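# Do robots really teach themselves?

You may have heard that robots can now "teach themselves" to do jobs around the house. Be careful with that sentence. It leaves out a lot of people.

A learning system is a computer program that finds patterns in examples. If you want it to handle a picture frame, you need to give it examples of picture frames being handled. It can't guess what holding something feels like, and it has never dropped one on its toe.

So where do the examples come from? Often from grown-ups doing the job by hand, over and over. They don't use their bare fingers. They hold a gripper, a sort of mechanical claw with two black fingers that squeeze together. A robot could have a claw like that too, so what the person does is closer to what the robot would have to do.

At a workshop in Dornton, one afternoon's list asked for 42 goes with the same small frame. That sounds like plenty. Is it? You have picked up far more things than that, and you still knock your cup over sometimes. A system that has only met one frame may be hopeless with a bigger one, or with a mirror.

There is another problem. If every example is neat, the system never meets a messy one. Some teams keep the clumsy goes for that reason - others throw them out. Ask which sort of team you are hearing from before you believe that a robot is "nearly ready".

Glass is a good test. It shines, and the shine moves when you move. People learn to ignore that when they are small. A computer looking at pictures may take the shine for part of the photograph.
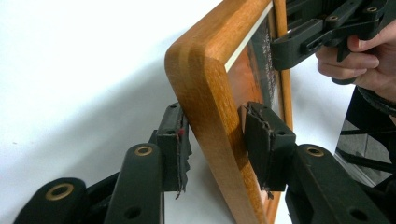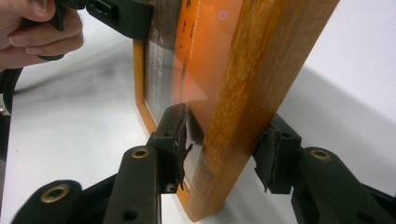

One small frame, and people's hands doing the work:

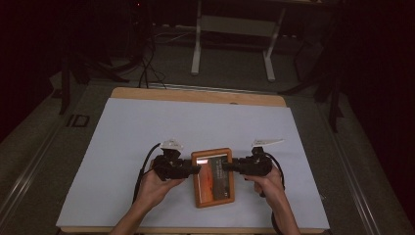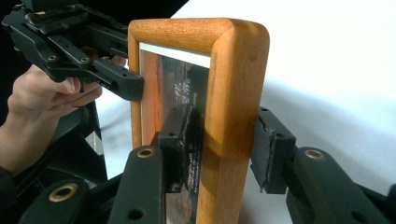 Dela Ametepe read this page before it went up and thought it was too gloomy. Children learn by copying as well, she wrote, and we don't call that cheating, so why be so hard on a robot? She would also like it known that her own first 25 tries with a gripper were dreadful, and that she hopes they were kept.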